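**Refinishing a wood desk top: oil or poly?**

**stutum_mike**
I've got a solid wood desk top, honey colored, with 6 years of daily use on it. The finish has gone dull where my forearms rest and I'd like to redo it in May while I can keep the windows open. It's in the room where I work, so I can't have it out of use for long. I have a can of hardwax oil from Flolness and half a can of water-based poly left from a bookcase. Which would you use?

I like the look of the grain on this kind of wood and don't want to bury it.

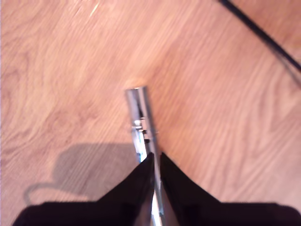

I'd prefer something I can touch up later without stripping the whole thing. Budget is $100 for everything, including sandpaper.

**Dindo Maglaya**
Oil. Two thin coats, wipe off the extra after 15 minutes, leave it overnight between coats. When it wears, you scuff the worn spot and put more on. You can't do that with poly without seeing the edge of the patch.

**kerfwidth**
Disagree. Hardwax oil is fine on a shelf, but on a desk with a coffee cup on it every morning you'll get rings within the year. Water-based poly, three coats, satin. Mine has been under a keyboard and two monitors since we moved to Drideddale and it looks the same as it did then.

**Dindo Maglaya**
Rings come from not letting it cure. People put the cup back on day two. Give it a couple of weeks.

**kerfwidth**
He said he can't have it out of use for long. Two weeks is long.

**stutum_mike**
I can work at the kitchen table for a few days, but two weeks would be a problem. Could I put the monitors back early if I keep drinks off it?
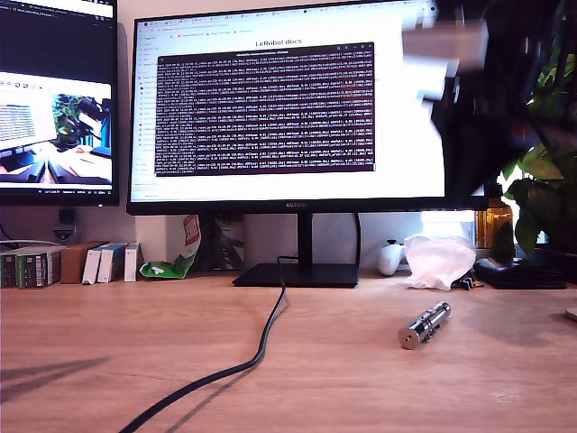 *Desk with the screens on it.*

The stand bases are flat, so I'm wondering if they'd leave a mark on fresh oil.

**Dindo Maglaya**
They can if they sit flat on it too soon. Put felt pads under them and wait at least three days. Don't use rubber feet, they can stain a new finish.

**pine_and_dandy**
Whatever you pick, find out what's on there now. Put a drop of water on it. If it beads up, there's still a film and oil won't soak in. You'll have to sand to bare wood first. I skipped this once on a hall table and the oil stayed sticky for a month.

**stutum_mike**
Beads at the back, soaks in at the front. So I guess it all has to come off.

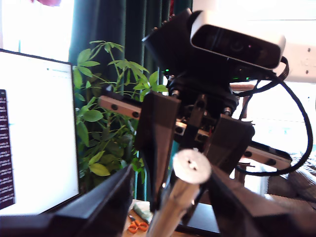
What grit would you start with? I have 80, 120 and 180, and I can borrow a random orbit sander.

**kerfwidth**
Start at 120. Only drop to 80 if the old finish clogs the paper. Finish at 180 and vacuum well.

**Dindo Maglaya**
Agree with that part. Don't go finer than 180 for the oil or it won't take evenly.

**stutum_mike**
Thanks, both. I'm going with the oil and felt pads. I'll try it on the underside first and post how it comes out.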